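We use cookies to improve your experience on this site. By continuing to browse you accept our use of cookies. Accept / Manage settings

A place for the pens

Hryhorii Kostiuk has strong views on desks, and he charges 80 pounds a visit to share them. I went to his office in Plolthorpe expecting to be sold a drawer divider.

He had nothing to sell, at least on the day. Kostiuk spent years running the stationery cupboard for a firm called Turken, over in Radolthorpe, and he says that is where he learned how people lose things. "They buy a pot for pens," he told me. "Then the pens live next to the pot."

I put it to him that this is hardly a crisis. Pens next to a pot are easy to find.

"Three pens, yes," he said. "Ask me again in November."

His method, if it deserves the word, is that a shared table gets very few holders and each one takes a single kind of thing. Pens and markers go upright in mesh. Rubbers and other small bits go in a basket with handles, so the lot can be carried off when the table is wanted. Food gets its own bowl. Drinks he would like to ban, but he has given up on that.

I asked why food should be on a work table at all. He looked pained. "Because people eat. You can write a rule, and then you will find the peel in the basket."
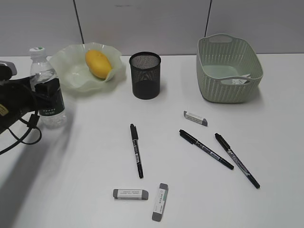
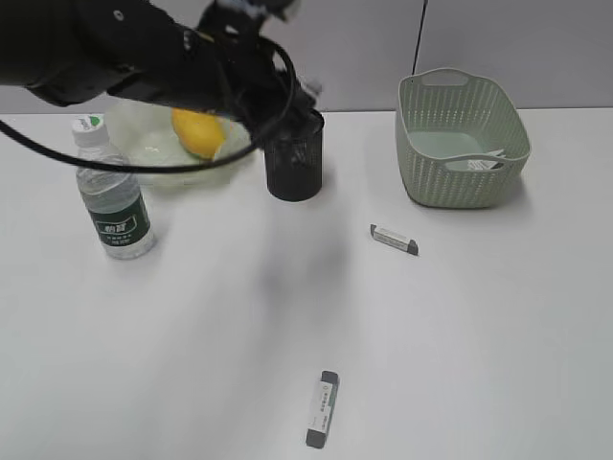
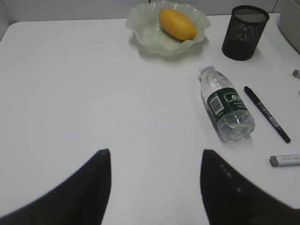
The table with its fruit bowl, mesh pen pot and bottle of water.

The fruit bowl is the part I can't get past. A wide bowl for one mango takes up a good deal of table, and I said so. Kostiuk's reply was that a small bowl would fill with paper clips by the end of the week. He offered no proof of this. When I pressed him he said he had seen it "in every office I have ever walked into", and I wrote that down without believing it.

He is better on baskets. He likes holes in the sides and he dislikes lids. "A lid is a shelf," he said. "Somebody will put a mug on it, and then you don't open it again."

And does any of it last? He tells clients to spend 3 minutes on the table before they go home. I asked how many keep it up.

"Some," he said.

How many is some?

"I don't ring them to check."

I have since bought a mesh pot for my own desk. The pens are next to it.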